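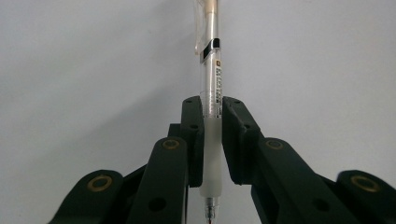 Skip to content
Home Grants Reports Partners Contact
Search this site Enter keyword

Bollanside Stationery Reuse: Progress Report to Kindbridge

Reporting period: December to May 2025
Prepared by: Tamsin Henare
Reviewed by: Angus McKinnon

1. Purpose of the grant

Kindbridge funds Bollanside to collect used and surplus pens from offices, test them, and supply working ones to adult literacy classes. This report covers intake, sorting, testing, and storage. Spending is reported separately on the Kindbridge form.

2. Intake

We received 3,000 pens in the period from 23 offices. Most came in mixed boxes with pencils, highlighters, and dried-out markers, which are set aside before the count. Offices that were given a labeled bin returned cleaner batches than those that used their own boxes. Estik supplied the bins under the existing arrangement and will extend it to the next period on the same terms.

3. Sorting

Pens are sorted first by ink color, then by type (ballpoint, gel, felt tip). Color is read from the tip or the ink tube and never from the cap, as caps are often swapped in offices. Clear barrels are the fastest to sort. The inner tube can be checked without taking the pen apart, although frosted grip sections hide the lower part of it. A trace of ink on the point is enough to assign a color, and red pens are kept apart from the start because the classes use them for marking only.

Printed model details on the barrel are recorded when legible. Where the print is too small or worn, the pen is logged as "unmarked" and goes forward on type alone. Kanyarat Boonyarit revised the log sheet to allow this. The old sheet required a model name, and staff were leaving the whole line blank.

4. Testing

Each pen is tested on plain copy paper with a straight line, a row of loops, and a second straight line. A skip in the first line is allowed. A skip in the second line is a fail. Pens with bent tips are rejected without a writing test. Clips are checked by hand, and a cracked clip does not fail the pen.

Passed and packed to date: 900. The remainder is either rejected or waiting for the bench. We do not yet have a reliable split between the two, as rejects from the early batches were sent for recycling before the log was in use. The split will be given in the next report.

5. Storage

Pens are stored tip down in open trays, with one color to a tray. Tape bundles were dropped after residue was found on the barrels. The storeroom at Nepia has space for the present volume. Sofia Mendes has measured the second shelf bay and it will take the same trays without changes.

6. Issues

a. Red pens. Supply is higher than the classes can use. Tane Wihongi is asking two schools whether they would take the surplus. No reply so far.

b. Refills. Some barrels are sound but the ink is used up. Refilling was tried on a small batch and took too long per pen. It is not proposed for the next period.

c. Staffing. Testing is done by 4 people on a shared bench. One tester is leaving and the post will be filled from within Bollanside.

7. Work planned

Clear the untested stock before new bins are collected. Issue the revised log sheet to the Nepia storeroom. Agree on an upper limit for red pens with the class tutors, and tell the donor offices what it is.

No change to the grant amount is requested.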